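Section 2: Fitting the generator and first spin

Your Jurkari stream generator arrives with the rotor locked, so everything up to step 4 can be done on the bench. Take your time over it – a tidy build at this stage makes for a lovely quiet machine once it's in the water! The Kaufmann shaft kit and the Zutari charge controller are packed in separate bags.

1. Lay out the generator body, shaft, coupling and bolts. Check them against the packing list inside the lid.

2. Slide the rubber seal onto the shaft, lip facing the runner. A smear of silicone grease helps it along. Do not use mineral grease. 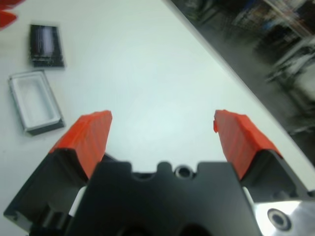

3. Push the shaft through the bearing until the collar seats. You should feel a firm stop.

CAUTION: The magnets are very strong. Keep steel tools at arm's length until the cover is back on.

4. Fit the coupling loosely, then bring its halves together by hand.

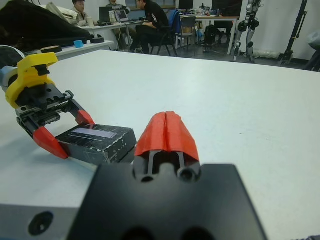 The coupling is the part worth fussing over. Turn the shaft slowly and watch the joint as it goes round. With the halves properly home there is no daylight between them; look at how the red fingertips in the photo meet along one upright seam, and aim for a join as close as that. Now nip up the bolts evenly, working across the joint.

5. Remove the rotor lock and spin the shaft by hand. It should turn freely with a slight, regular pull from the magnets. Scraping means the collar has moved: go back to step 3.

6. Wire the generator to the controller, and only then connect the battery. Use the 30 A fuse supplied.
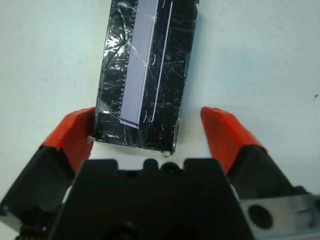 Black panel with a scratched surface, lying on the table between two orange-red fingertips

7. Open the inlet valve a quarter turn and let the runner settle. Bring it up gently to 1000 rpm, reading the speed off the controller display.

Note: On Maleo housings the inlet valve has a left-hand thread. It catches everyone out once.

8. Leave it running for 2 hours, then close the valve and feel the bearing cover.
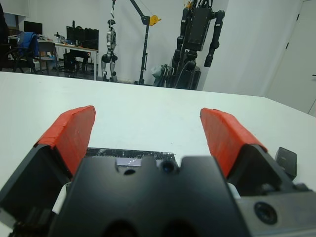 A little warmth is fine and will fade as the seal beds in. If the cover is too hot to keep your hand on, slacken the coupling and line it up again. Otherwise you're making your own power – enjoy it! Re-check the bolts after the first hard frosts in January, and carry on to Section 3 for the dump load.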